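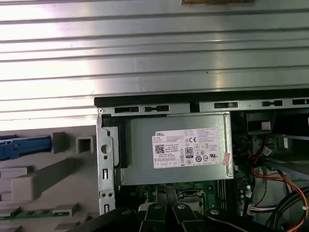

Reading a power supply label before you buy a replacement
Notes for the Thursday slot, Skunddale repair evening

Slide 1. Opening
Say hello, thank Elin Cadwaladr for the room. Phones on silent.
The talk is for people who have a desktop tower that won't start and have been told "it's the power supply." Tonight covers the label and the space the unit sits in. Testing with a meter is Luuk's talk in February.

Slide 2. Before the side comes off
Shut down, switch off, pull the cord. Hold the power button for a few seconds. Repeat this one even if they look bored.
The supply itself stays closed. We swap the whole unit and never open the box.

Slide 3. What the label tells you
Maker and part number first. Write both down, or take a photo.
Then total watts, then the amps on each output line. Plenty of people stop at watts.
The 80 PLUS badge is about efficiency. It says nothing about whether the unit fits your case.
UL and CE are safety and compliance marks. Point to them and move on.

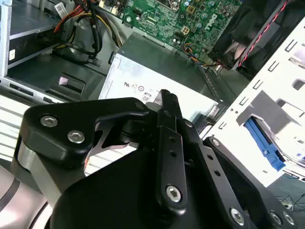 Slide 4. Will it fit
Big-name office towers, Dell included, may use their own shapes and plugs. Measure the old unit on all sides. Check the screw holes. Compare the board connector pin for pin.
Brackets: look at how the unit is held before you pull on it. Some slide, some lift, some do both.
Pass the Orby case round here. Kobe has it.

Slide 5. Cables
Photograph every plug before you touch it. Pull on the plug, not the wires.
Tell the Sunditz story (wrong lead in the drive, two evenings lost). Keep it short.

Slide 6. Questions
Likely ones: can I fit more watts (yes, if it fits and the plugs match), can I use a cable from another supply (no).
Handout is on the table by the door. Spare parts list from Weidong Dong, ask him for the 3 page version.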